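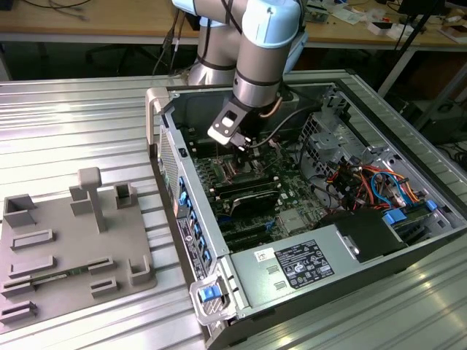

In praise of the big ugly box

Posted 08/05/2019

I have been meaning to write this for a good while, and what finally set me off was a drawer. It's the wide one under the hall window at home in Tiltholm, and it holds (I'm a bit ashamed to say) three laptops, a tablet with a swollen back and a phone I was very fond of. All of them were thin and lovely when I bought them, and all of them went into the drawer over one small failing that I couldn't get at. A battery glued in place. A charging socket soldered to something important. Memory that was fixed on the day it left the factory and could never be added to, however nicely I asked.

Meanwhile, under my desk, there is a tower computer I bought when my youngest was still at primary school. It's about as handsome as a filing cabinet. It has had two new hard drives, a new fan, a new power supply and more memory on two separate occasions, and the whole lot has come to less than 200 pounds over the years. I'm typing on it now. Every so often I lay it down on the kitchen table, take the side off, and there is everything spread out in front of me like the map of a small town, each part with its own plug or its own screw.

I think we gave that up too cheaply, and I'd like to make the case for wanting it back.

When I bought the last of the laptops, in Trovdale, I asked the young man in the shop what I would do if the battery went. He was kindness itself, and he said that by then I'd probably want a new one anyway. He said it so pleasantly that I was on the bus home before I thought, hang on, why would I? It had cost me 900 pounds. I don't want a new kettle every time the old one furs up, and I certainly don't want to spend two evenings moving my photographs from one machine to another and trying to remember my passwords for the sake of a worn-out battery. 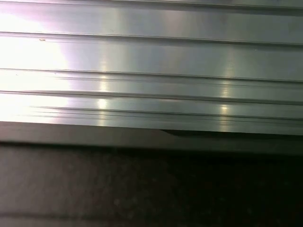 A reader in Pravville wrote to me after my last piece to say that I was being sentimental, that most people have never opened a computer and never will, and that a thin machine they can carry in a shoulder bag does them far more good than a heavy one they could mend in theory. It was a friendly letter and a fair one, and I've been arguing with it in my head while doing the washing-up ever since.

Here is where I've got to. I have never changed the brake pads on my car either, and I don't intend to start. But I'm very glad they can be changed, and that there are several people within walking distance who'll do it for a sensible price. A thing that can be mended keeps a whole string of people in useful work, and it also gets handed down. The family computer goes to the niece, and after her to the allotment society, and somebody gets four more years out of it. My sealed laptops couldn't even be given away. I did try!

And I'll grant the shoulder bag. I used to travel for work and I'd have wept at the thought of lugging anything heavier. All I'd say is that an awful lot of laptops live their entire lives on one end of one dining table, and I do wonder whether their owners were ever really offered the alternative.
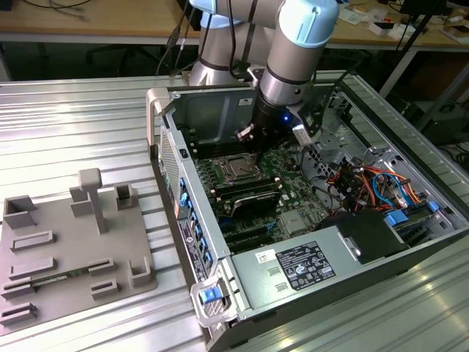

What I'd ask for

I don't want a law for everything. I'd settle for a label, something like the one on the front of a fridge, telling me in plain words whether the battery and the memory can be replaced, and how long the parts will be on sale. Put it next to the price, in letters the same size. If I then choose the sealed one because it's pretty, well, that's my own lookout.

I'd also like repair shops to be let alone to get on with it. Somogyi, the little place behind the market, has been mending sewing machines and radios and lately computers for 27 years, and the manuals they'd find most useful are the ones they aren't allowed to see. They manage somehow. Last May they found me a fan for the old tower in a biscuit tin of spares, and charged me the price of a sandwich for it.

I've still got the drawer, by the way. If anyone in Tiltholm knows how to get the glue off a battery safely, please do write in.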